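Equipment Planning Assistant (part time, fixed term) – Flamano, Netcombe site

We need someone to help us decide whether to buy a robot arm, and if so, how much of the price on the quote is the real price. If you already love robots, that's fine, but the job is mostly spreadsheets, phone calls and asking vendors the same question until they answer it.

You'd work 13 hours a week for five months, ending in December. You report to Piyumi Kanagaratnam, who holds the equipment budget and has turned down two requests so far. 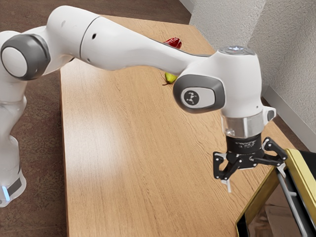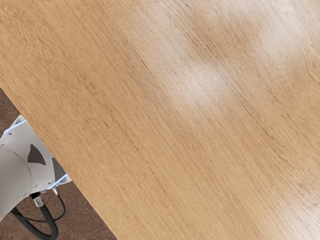 Simulated views of an arm working at a wooden table

Budgets for this kind of thing tend to list the arm and the gripper and stop there. Your first task is to write down everything else: mounting, floor space, training, spare parts, service visits, and the hours our own people will lose. Cables need a line too, and a plan for where they go – in the second view they loop across the floor below the table edge, and I'd like to know what we'd do about that in a room where people push carts. Han-gyeol Son will give you the bench measurements.

We have one proposal in hand, from Sastadgate. It promises to pay for itself in 98 weeks. I don't believe it yet. You should be able to tell me which of its numbers were measured and which were hoped for. A simulation counts as the second kind until somebody shows otherwise.

You should have bought or leased equipment before, at any scale, and be able to write a plain one-page memo. No programming needed.

To apply, send a resume and up to 90 words on a purchase you argued against. Applications close Jun 3, 2023.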